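How Does a Robot Learn to Pick Up a Toy?

Hi, I'm Bontu Mersha, and I help robots practice. I know that sounds like a made-up job, but it's mine, and I get to play with toys at work, so I'm not complaining!
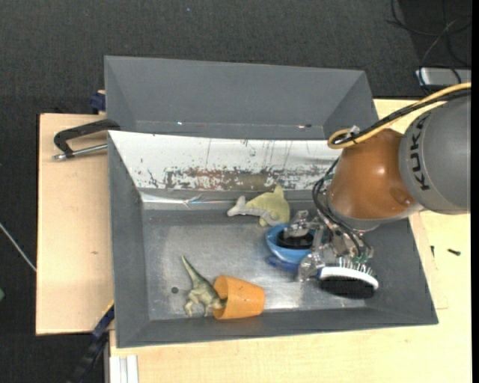 What goes in the bin?

All kinds of stuff. On the day I want to tell you about, we had a green dinosaur, an orange cup, a blue bowl, a brush, and a sea animal with a forked tail. (Is it a dolphin or a whale? Mitiku says dolphin. I say whale. We have stopped discussing it at lunch.) The dinosaur had ended up with its front end in the opening of the cup, as if it was looking for the last drop of juice.

We mix things up on purpose. A cup is round and hollow. A brush has a row of spiky bristles. A dinosaur has legs and a tail sticking out in different directions. If our robot only ever met cups, it might get very good at cups and then have no idea what to do with a dinosaur.

There are two bins, one behind the other. The robot takes a toy out of one and puts it in the other. When the first bin is empty, it turns around and moves everything back again. You would get bored. I would get bored. The robot keeps going until four o'clock, when we switch it off.

So what is an example?

Think about how you learned to catch a ball. Somebody probably told you to watch it and hold your hands out. But mostly you tried, and missed, and tried again, and after a while your hands knew where to go.

Our robot learns in a similar way. Every time it reaches for something, the computer saves a little bundle of information: a picture from the camera, where the arm moved, how the fingers closed, and whether the toy came up or stayed put. One bundle is one example.

Our first big collection had 1,372 examples in it. I was so proud of that number! Then Marisa Fabbri, who writes the learning program, said, "Great, can I have 2,000 more?"

Do the misses count?

Yes! This surprised me when I started. Out of those 1,372 tries, the robot missed 417 times. Toys slipped. Fingers closed on air. Once the bowl went for a spin and I laughed so hard I had to sit down.

I thought we should throw the misses away, and Marisa nearly jumped out of her chair. The program needs to see both kinds. It compares the tries that worked with the tries that didn't and looks for patterns, like "when the fingers come down on the edge of the bowl, it often comes up" or "when they squeeze the very tip of the tail, it often doesn't." If you only show it good tries, it has nothing to compare them with.

What do I do all day?

I stir. Really! After a batch of tries I stop the arm, wait for the light that says it's safe, and then mix the toys around with my hands so they land in new places. Upside down, sideways, piled on top of each other, whatever happens.

I also check the labels. A label is the word saved with each example, and ours are just "got it" or "missed." The computer fills those in by itself, but now and then it gets one wrong — maybe the fingers were holding something for a second and then dropped it. So I look through the pictures with a mug of tea and fix the ones that are wrong. It's slow work. If I left lots of bad labels in, the robot would be learning from mistakes that were mine.

How do we know it learned anything?

We give it toys it has never met. Those live in a box under my desk with TEST ONLY written on the lid, and they're never used for practice. In February we ran 600 test tries with them, and Marisa and I ate far too many crackers while we watched.

Try it at home

Put five different things in a deep tray. Close one eye, and pick them up using only your thumb and one finger. Draw a check mark for each time you get one and an X for each time you drop one. Mix them up and go again, at least ten times. Then look at your marks. Which thing got the most X's, and where were you grabbing it?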